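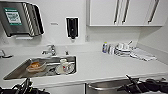 I have read a lot of advice about shared office kitchens this winter and I don't believe most of it. The latest is from Brophy, a newsletter for people who manage small buildings, and it says a clear sign on the wall cuts sink pileups "dramatically." Well, we have a sign. It's on the front of the paper towel dispenser, green border, right by the sink. And in the sink there's a glass food container with orange-brown stuff still in it, plus its friends. So how dramatic are we talking?

Brophy says 91 percent of offices "saw improvement" after putting up a sign. Improvement in what? Measured by whom? I went looking for the survey and found a page selling signs.

To be fair to the sign, I don't think anyone reads anything above a sink. You go in there with a bowl in one hand and your phone in the other.

Next theory: soaking. "I'm just letting it soak." I hear this on every floor of the Kinville building. Soaking takes what, 5 minutes? Past that you have left a dish in a sink.

And does soaking even do much for a container of sauce? I tried it at home. Hot water and a brush right after eating, done before the kettle boiled. The one I left till after dinner took longer and smelled worse. Small study, I admit, but I wasn't selling signs.

Someone will reply "get a second dishwasher." We asked. The quote from Imwood had 3 separate line items for plumbing and I closed the file. 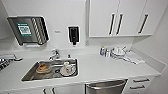

The other thing I don't buy is the drying side. Everybody treats it as the good half of the counter because the stuff there has supposedly been washed. But a drying area that never gets emptied is a cupboard with no doors. We have cupboards. They are right over it.

If I can't find a clear spot to put down a mug, then the person washing up can't either, and the next plate goes back in the sink. That's my whole theory. I have not seen a newsletter mention it.

Then there's Stusia, the chore app. You assign "sink days" and it sends reminders. Free for up to 5 people, which is a funny number for an office. I give it two weeks before everyone mutes it. I muted it during setup.

What I'd try first, for no money: whoever makes the first coffee puts away whatever is dry. No app, no new sign. It might not work either. I'd like to see it fail before I pay for something.

Also, please stop telling me to "model the behavior." I've been modeling it since early January. I wash my cup, I dry my cup, I put it away in full view of people. One of them said "oh, are you doing the dishes?" and handed me a fork.

Will post again if the coffee thing gets anywhere. Replies are open, but if you have a percentage, bring the survey with it.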